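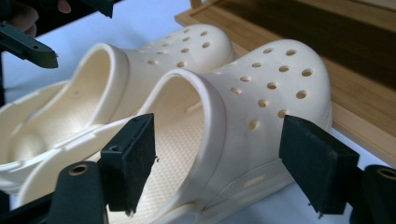
A pair of clogs beside the wooden tray, with the gripper pads closed on the nearer one.

There's a rule on the wall at Grureck that says "Whole hand, then close". It's in marker pen, in capitals, and when I asked Dilruba Howlader what it meant she picked up a gripper, held it over a shoe and made me do it wrong until I understood.

I'd gone along to watch people teach machines to tidy up. You hold the gripper yourself, do the chore with it, and a robot later learns from the record of what you did. I pictured something loose and playful, people pottering about putting things in trays. What I got was a house rulebook, printed and hole-punched, with 169 entries in it! I read the lot over two cups of tea and I'm still thinking about number 5 (no sleeves below the wrist).

The shoes have a section of their own. Shoes are awful, Dilruba told me, far worse than cups. A clog is the kindest of them, with its stiff sides and no laces, and it still has a toe that slopes one way and a heel that opens the other. Close the pads on the slope and they slide. So the book says to look at both contact points before squeezing, and to squeeze only as much as you need to lift. If the sides bow in, you've gone too far. Put it down, open fully, start again.

That "start again" caused the biggest row they've had, by all accounts. Mahfuz Abeysekara wrote the first version of the book and wanted every fumble thrown away. Vasanthi Patwary, who'd spent years checking welds at Lindemann before this, thought that was daft. People drop things, she said, so a machine ought to see somebody drop a thing and pick it up. They went back and forth for nearly 9 weeks. The wording they settled on is that a fumble stays in if you recover it with the gripper, and goes in the bin if you reach in with your bare hand. I rather like that. It's the sort of rule you only get from two stubborn people and a lot of biscuits.

Two-handed work gets its own page as well. One gripper moves at a time near the object unless the task sheet says otherwise, and the waiting one keeps out of the way of the first. It sounds fussy on paper. Then I had a go with 2 grippers and clonked them together within a minute -- a horrible noise, and everyone looked up.

Pairs stay pairs, toes the same way. Don't nudge the tray with your elbow. Don't talk to your neighbour mid-grasp (I failed this one constantly). Check the pads for fluff at the start of each session, and write down that you've checked, with your initials. Amna Hashmi keeps that log and she will come and find you if there's a gap in it. She found me, and I'd only been there since ten.

What surprised me was how much of the book is about the people. You stop when your wrist aches. You can refuse a task without giving a reason. Anything with a name or address on it comes off the table before recording starts, post and prescription boxes especially. Kavinda Abeysekara, Mahfuz's sister, pushed for those after a stint at Tromulska, where she says the only written rule was about the kettle.

I did ask whether anybody else would ever use the thing. Hesness have asked for a copy and want to swap notes in August, mostly about footwear and soft bags. Mahfuz is pleased and a bit nervous. He'd like to get it down to a hundred entries before then, and Vasanthi has already handed him four new ones.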